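# Taste testers wanted, preferably hard to please

Cuvusine is looking for 32 people to eat pumpkin soup and tell us what is wrong with it.

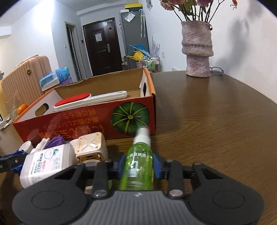 Do you need any training in food?

None at all, and if you've had some we may ask you to keep quiet about it until the forms are in.

We make chilled soups and sauces for small shops. In April we ran a tasting where almost everyone ticked "very nice". We don't believe them. Sales of the same soup were poor, and people who are handed free food by a smiling stranger tend to be polite. This time we'd like the other sort of person.

## What you'd be doing

You'd come to our kitchen at Owusu Yard for 2 sessions of an hour each. At each one you'll get 5 small bowls with numbers on, a glass of water, some plain bread and a form. Some of the soups are ours and some are made by Wokitz, who do theirs with coconut. You won't be told which is which until the end. There is no group discussion. We tried one and the loudest person won.

## Who can apply

- Anyone over 18 who buys soup, even grudgingly
- No allergy to milk, celery, nuts or coconut
- Nobody who works for a food firm or in marketing
- Not if you came to the April tasting, sorry

Claims like "hearty" and "just like homemade" are on our own label at the moment. We have doubts about them too, and there's a page on the form for yours.

## Pay

£32 for both sessions, paid in cash after the second. Nothing for doing only the first. Bus fares are paid back if you keep the ticket. We don't give vouchers, and you won't go into a prize draw.

## How to apply

Write to the tasting desk at Cuvusine, Owusu Yard, and tell us about a ready meal that let you down. A few lines will do. Please include a phone number and the times you can't manage.

Posted 2 June 2021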